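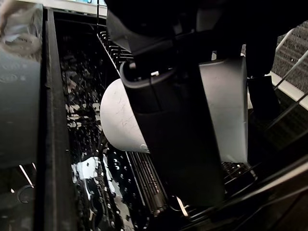
Tips from a dishwasher robot build

My neighbor Pejman Hassanpour and I have been working since last June on one arm that can unload, and partly load, a dishwasher. It stands in the shared workshop of our building, on a cart, next to an old machine we put there for practice. I wrote these tips for people who try the same thing with a small arm at home. They are not in a strict order. I added some when I remembered them.

The cart

Lock the wheels and also put a wedge under two of them. We believed the wheel brakes were enough. When the arm reached far forward with a dinner plate, the cart turned by the width of a finger, and all taught positions were wrong after that. We lost one evening looking for an error in the software.

Mark the position of the cart on the floor with paint, not with tape. Tape moves when you mop, and with a dishwasher you will mop often.

Set the height of the arm base so that the elbow stays above the open door. If the elbow is lower, you get good reach in the bottom rack but you will hit the door edge on the way out.

Water

Treat everything below the wrist as a wet area. Even a rack that looks dry holds drops between the tines, and they jump when the gripper touches a tine and lets it go. Our first cable sleeve was woven fabric. It drank the water like a lamp wick and carried it up to the connector. Change to a smooth sleeve and make a drip loop, that is, let the cable hang lower than the connector before it goes up again.

Power comes from a supply that sits on a shelf on the wall, and the outlet has ground fault protection. Please do not skip this. If your workshop outlets are old, ask an electrician before you bring water and motors together.

A small wrist camera needs care too. Wipe the lens with a soft cloth before each session. Steam is worse than drops. After a hot cycle, open the door and wait until the steam is gone, then start. We wait as long as it takes to drink a tea.

Drops on a black surface shine, and the camera likes to take them for edges. We had much trouble with this. What helped was a lamp from the side, with baking paper in front of it, in place of the bright ceiling light. The white spots became softer and the program stopped seeing cups where there was only water. Baking paper is fine with a cool LED lamp only.

Gripping round things

Bowls and cups were the hardest for us, harder than plates. A flat finger touches a round wall in one small place, and the piece wants to turn around this place. Some things that improved it:

Grip the wall near the rim, one finger inside and one outside, if the rack gives you room. If you squeeze a bowl from outside across its full width, it slips up or down.

Glue a thin silicone pad on the finger. Clean the finger with alcohol first and leave the glue overnight. We cut the pads from an old baking mat, and they hold better than the soft foam we used before, which filled with water.

Cut shallow grooves in the pad from top to bottom, so the water has a way to leave. The depth of a fingernail is enough. If you cut through the pad, the corner will lift after some days.

Close slowly. Our program closes fast until the finger is near, then slow until the motor current rises a little, then it stops and waits for a moment before lifting. This small wait is important. A wet cup sometimes settles between the fingers, and it is better that it settles in the rack than in the air.

Lift straight up first, the height of the tines plus a bit more, and only then move to the side. It sounds simple but we both forgot it in the beginning. A tine inside a cup works like a hook.

For practice use old dishes that you do not love. White ones show every scuff from the fingers, and this is useful. You see where the gripper touched and if it slid. A melamine scouring sponge takes many of these marks away, but try it on the bottom first.

The names of our grippers

We gave names to the versions, otherwise we mix them up in the notebook. Dumel was the first one, printed, with hooked fingers. It was nice for mugs by the handle and bad for everything else. Sastent had wide fingers and did not fit between the rows. Kiani has slim fingers, but it bent when we picked up a heavy serving bowl. Trisent is the one we use for teaching at the moment. If you print your own fingers, write the version on the part with a paint pen, on a side which the dishes do not touch. Ours are all in one drawer and they look very similar when you are tired.

Printed parts and food: layers keep water and dirt, and they are difficult to clean well. We run practice dishes only, and whatever the arm has touched is washed again before it goes back to a kitchen. I would do the same even with bought fingers.

Teaching the positions

Start with the bottom rack pulled out fully. The half open position is never the same half. Pejman made a small wooden stop for the door that the rack rolls against, and since then it comes back to the same place each time.

Teach the empty rack before the full one. Move the gripper by hand between the tines, everywhere, and find where the wrist gets stuck. Write it down or mark it with a bit of colored wire on the rack. Only when you know these places put in the dishes.

Then put one dish. Then two, with a free row between. We were impatient and loaded the rack as in a normal family, and the gripper knocked over the glass beside each cup it wanted to take. Glasses come last. Plastic cups are a good replacement during the learning time.

Take the knives out. All of them, also the small ones. They should not be in a machine where you put your hand in quickly to save a bowl.

Keep a log of each run. Ours has 3371 lines now. Of these, 247 are drops, and I mean real drops, where the dish fell back in the rack or on the floor. When I sorted the drops by dish, most of them belonged to the same three bowls with a very sloping wall. We changed the approach angle for these bowls and left the rest of the program as it was. Without the log we would have changed everything.

In the log write the dish, the rack, the place in the rack, wet or dry, and one word for the result. If you ask for long sentences, after one week you will not write anything. I know this from myself.

The emergency stop

Put it where your free hand is, and not behind the arm. Test it at the start of each session with the arm moving slowly. Think also what the gripper does when the power goes. Ours stays closed, so it does not throw the bowl, but you need to know how to open it by hand – we keep the small hex key on a string on the cart.

Hair, scarves, and loose sleeves are for another day. Children may watch from behind the workbench.

Caring for the racks

Gripper fingers are hard on the rack coating. When the coating cracks on a tine, rust comes quickly and then brown spots on the dishes. Check the tines with a cotton ball. It catches on every crack, also on ones you do not see. Small cracks can be closed with rack repair paint from the appliance shop. Let it dry as long as the bottle says and do not run a hot cycle the same day.

Bent tines you can bring back slowly by hand with a piece of tube over them. Pliers will break the coating. After bending, check the taught positions in this row again.

After each session

Dry the fingers and the wrist with a towel. Open the gripper fully and wipe also behind the fingers, where the water hides. Look at the screws. We found a loose one after 1593 runs, it was the one that holds the camera, and the picture had been shaking for days. Now there is a dot of nail polish over each screw head and the metal beside it. If the line of polish is broken, the screw has turned.

Leave the dishwasher door open a little so it does not smell. Empty the filter, even if you wash only practice dishes. We found a piece of silicone pad in ours, two cable ties, and the label from a jar.

Park the arm folded and away from the door, with no dish in the gripper. Then switch off at the wall.

What we did not solve

Cups that stand upside down with water in the hollow of the bottom. When the arm tilts them, the water runs on the wrist. At present we tip them above the rack first, with a slow movement to the left, and it works if the cup is not next to something already dry. Spoons we do not try. If you have a good method for lids of food boxes, leave a note in the workshop or write under this page, I read it on weekends.

Last changed March 22, 2024. Added the part about the nail polish.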